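Apuntes de Introducción a los textiles
Tema 4: Punto y tejido plano, o por qué tu jersey se estira y tu camisa no

Hola otra vez. Estos son los apuntes de la cuarta sesión, pasados a limpio y con algunas cosas que en clase se me quedaron a medias porque nos enredamos con lo de las lavadoras (culpa mía, ya sabéis que con las lavadoras no tengo freno). Si faltasteis, con esto y la hoja de muestras vais bien. Si vinisteis, leedlo igual, que he corregido un dibujo de la pizarra que estaba al revés.

1. Dos familias

Casi todo lo que lleváis puesto ahora mismo sale de una de estas dos familias: el tejido plano y el género de punto. En el plano hay dos juegos de hilos que se cruzan en ángulo recto, la urdimbre (a lo largo) y la trama (de lado a lado). En el punto hay bucles, y cada bucle se engancha en el de la vuelta anterior. De ahí sale casi todo lo demás: cómo cae la tela, cómo se arruga, cómo se rompe.

Un hilo de urdimbre va casi recto, así que cuando tiras de él no tiene mucho que dar. Un bucle sí tiene, porque se deforma: se alarga por un lado y se estrecha por el otro antes de que el hilo en sí se estire nada. Haced la prueba con una camiseta y luego con un paño de cocina y lo notáis en los dedos enseguida.

¡Ojo con el vocabulario! En el punto, las filas horizontales se llaman pasadas y las columnas verticales se llaman mallas o columnas de mallas, según el libro. Yo diré siempre columnas. En el examen me vale cualquiera de los dos nombres mientras no los mezcléis en la misma respuesta.

2. Derecho, revés y canalé

El punto más sencillo es el jersey, el liso de toda la vida: por delante se ven las uves y por detrás las ondas. Tiene una manía muy conocida, que es enrollarse. Los bordes laterales se van hacia el revés y los de arriba y abajo hacia el derecho. Pasa porque los bucles no están equilibrados: todos se han formado hacia la misma cara y la tela tira hacia donde puede.

El canalé (o elástico, o rib, lo veréis de las tres maneras) arregla eso alternando columnas del derecho y columnas del revés. Si alternáis una y una tenéis el canalé 1x1, y si alternáis dos y dos, el 2x2. Las columnas del revés se hunden, las del derecho salen, y la tela se encoge a lo ancho como un acordeón. Por eso va tan bien en puños, cuellos y bajos, y por eso una prenda entera de canalé parece minúscula en la percha y luego te entra sin problemas.

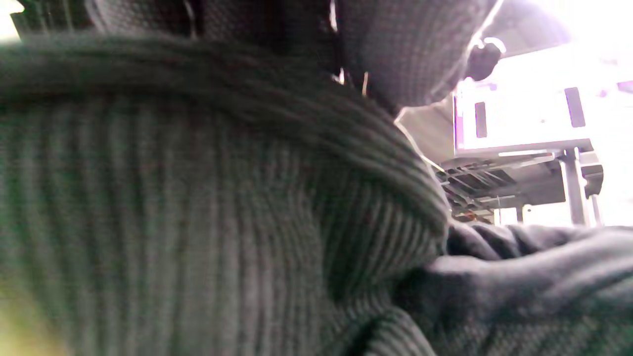

Para saber qué canalé tenéis delante hay que abrir la tela con las manos. En reposo, el 1x1 se confunde muchísimo con un liso, porque las columnas del revés se esconden del todo. Tarık Güler, que se encarga de las máquinas en el taller de Rurnau, les pide a los aprendices que estiren la muestra hasta que dejen de ver sombras, y entonces que cuenten. A mí me parece un método estupendo y os lo copio tal cual.

Otra cosa sobre el canalé que preguntó alguien al final: sí, pierde elasticidad con el uso. Lo que se cansa es el hilo, y un algodón se cansa mucho antes que una lana. La lana tiene rizado propio y vuelve bastante bien a su sitio después de un lavado suave. El algodón se queda dado de sí y ya está, salvo que lleve un poco de elastano.

3. Nido de abeja, gofre y compañía

Aquí hay lío de nombres, os aviso. En tejido plano existe un ligamento que se llama nido de abeja, con unas celdillas cuadradas que se hunden en el centro. Es el de muchas toallas y muchos albornoces. En punto hay una cosa que se parece y que también se vende como nido de abeja o como gofre, pero que se hace con mallas retenidas o cargadas, es decir, dejando que la aguja acumule hilo sin soltar el bucle anterior.

¿Cómo se distinguen? Tirad a lo ancho. Si cede con alegría, es punto. Si no cede casi nada, es plano. Y si seguís con dudas, buscad un borde cortado y sacad un hilo: en el plano sale un hilo más o menos recto con pequeñas ondulaciones, y en el punto sale rizado como un muelle viejo.

Los dos comparten la gracia de atrapar aire. Las celdillas guardan aire quieto y el aire quieto aísla, así que una tela fina con relieve puede abrigar más que otra lisa con el mismo peso. Heather Ruawai lo midió con sus alumnos en Fellitz con 6 muestras del mismo hilo, y la que peor quedó fue la lisa – y eso que era la que todos habían apostado que ganaría.

4. Lo que no es ni una cosa ni otra

Me dejé este apartado en la pizarra y lo amplío. Hay textiles que no se tejen de ninguna manera: el fieltro, las entretelas, las guatas. Y luego están los compuestos, que son varias capas unidas. Un forro acolchado normal y corriente lleva una tela exterior, una capa de espuma o de guata y un forro por dentro. Las tres se comportan distinto al lavarlas, y por eso los acolchados baratos salen de la lavadora con bultos.

En los objetos blandos que no son ropa (estuches, fundas, bolsas pequeñas) la tela exterior suele importar menos que las costuras y el cierre. Aiguo Dong, que lleva el pequeño servicio de arreglos Dong, me contó que el año pasado le entraron unas 779 piezas entre ropa y accesorios, y que lo que más cambia con diferencia son cremalleras. ¡Cremalleras! Yo habría dicho codos.

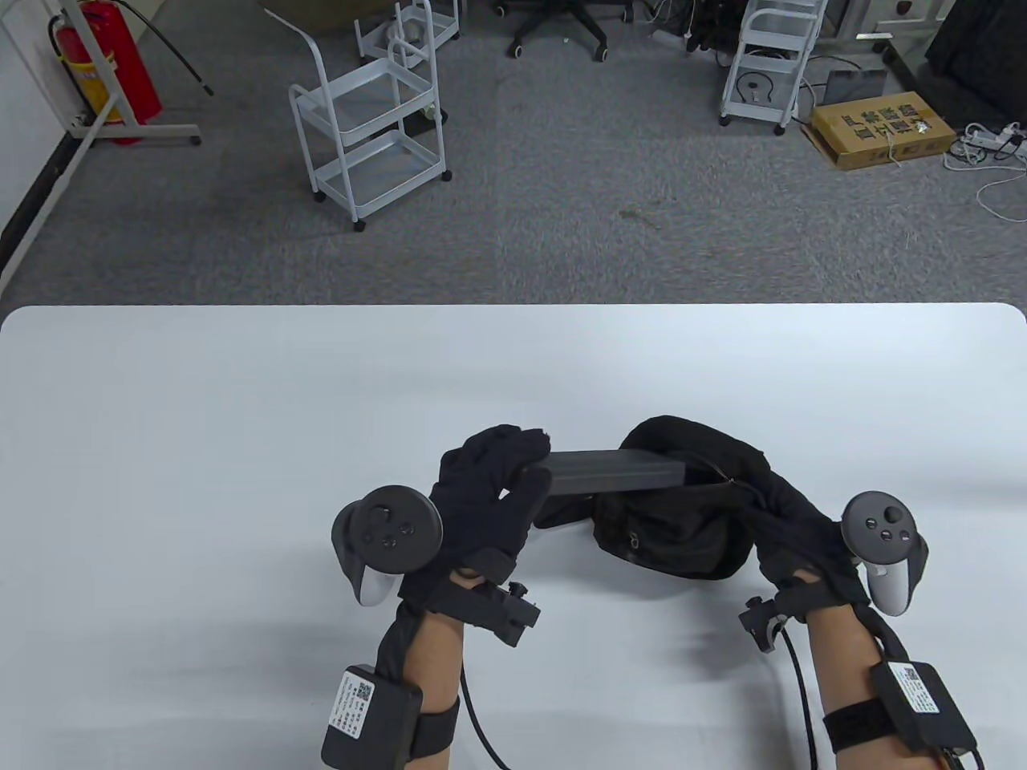 Figura 2. Funda blanda negra con cremallera en el borde superior y una pequeña presilla cosida.

Sobre las cremalleras, lo mínimo que tenéis que saber: la cinta es textil, casi siempre tejido plano, y se cose como cualquier otra cinta. Cuando una cremallera «no cierra», lo habitual es que el cursor se haya abierto un pelín, y a veces se arregla apretándolo con unos alicates, con muchísimo cuidado. Si faltan dientes, eso ya no tiene remedio casero y hay que cambiarla entera.

Las presillas se cosen con remate, o sea, con varias puntadas muy juntas y atravesadas en cada extremo. Sin remate, toda la fuerza va a la primera puntada, salta, y detrás van las demás. Traed a clase cualquier cosa con una presilla arrancada y lo miramos con la lupa.

5. Cuidado y lavado (versión corta, lo prometo)

Punto: plegado en el cajón, nunca colgado si pesa. Se seca en horizontal. Si lo colgáis mojado, el agua tira de los bucles hacia abajo y el jersey os llega a las rodillas.

Plano: se puede colgar sin miedo. Encoge sobre todo en el primer lavado, y más en el sentido de la urdimbre, que es el que va más tenso en el telar.

Relieves (gofre, nido de abeja): no los planchéis, que aplastáis las celdillas. Un sacudón al salir de la lavadora y fuera.

Acolchados: poco centrifugado y mucho espacio en el tambor.

6. Tarea para la próxima

Buscad en casa tres telas que creáis que son de punto y una que os haga dudar. Anotad qué pasa al estirar a lo ancho, a lo largo y al bies, y si el borde se enrolla. Media página, a mano si queréis. Fabian Thaler recoge las hojas al entrar.

Los que vayáis atrasados con el muestrario, recordad que en febrero lo reviso entero. El catálogo de hilos de Steltosach está en la estantería del fondo; para el canalé os recomiendo la referencia 889, que es clara y deja ver bien las columnas. Las oscuras son preciosas pero se os va a hacer eterno encontrar los fallos.

Y la corrección que os debía: en el dibujo de la malla retenida puse el bucle pasando por delante de la flotante, y va por detrás. Me lo señaló Tianyou Peng al salir. Cambiadlo en vuestros apuntes, por favor, que luego lo arrastráis hasta el tema de jacquard.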